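Resources > Room checks > Shared table and snack area

Snack table inspection checklist, with comments

By Gleice Fagundes
Updated in January

This site uses cookies to remember your settings. Accept | Manage

Use this sheet for the large table in room 219 at Trindade. Go through it before food is put out and again when the session ends. Mark each line OK, Fix or N/A and write your initials next to it. Comments from the last check are included so the next person can see what is still open.

1. Table stands level and does not rock when leaned on.
OK. One foot was wound out a little on Thursday.

2. Top is free of chips, scratches and sticky patches.
OK. Go over the rounded corners at the back with your hand as well as your eye. Crumbs and jam get missed there.

3. Front edge is smooth along its full length.
OK.

4. Walkway beside the table is at least 80 cm wide.
Fix. Measured short at the door end. The Brumeo crates need to go back in the store.

5. Grey felt mat lies flat, with no lifted corners.
OK. Its front edge should not hang over the table.

6. Mat is clean and dry on both sides.
Fix. Dry on top, slightly damp underneath after wiping. Lift it and let the table dry before putting it back.

Felt holds on to crumbs and grease far more than the table does. Brush the mat first, in one direction, then go over it with a damp cloth. Don't soak it. If a butter mark won't shift, put the mat aside for washing and use the spare from cupboard 12.
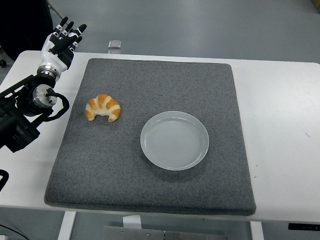 Pastries with nuts or a filling go on a plate with a label, never straight on the felt. Plain ones follow the same rule if anyone is going to eat them. Anything that has been on the mat without a plate is for the bin at the end of the session - please don't put it back in the box with the others.

7. Food box closed, with today's label on the lid.
OK. Label was handwritten and hard to read. Use capitals.

8. Allergen card in place (wheat, milk, egg, nuts).
Fix. Card missing. Ayantu Gebretsadik is printing a new one.

9. Tongs and napkins within reach.
OK.

10. Cleaning spray put away before food comes out.
OK. We now use the Ovex bottle only. The old one has been thrown out.

11. No cables across the floor where people walk.
OK.

12. Hand-washing sign up and soap filled.
OK. Soap down to a third.

Comments

The two quick jobs, the crates and the card, should be closed by the next check. The damp under the mat has come up before. Ayantu suggested standing it on its edge against the wall for half an hour after cleaning, and I have added that to the closing routine.

If you mark a line Fix, say what you found and where. "Dirty" is not enough to go on - "jam, back left corner" is. Faults you can't put right yourself go to the desk on extension 522, before 4 pm if possible.

Signed sheets go in the Clundosix folder by the door.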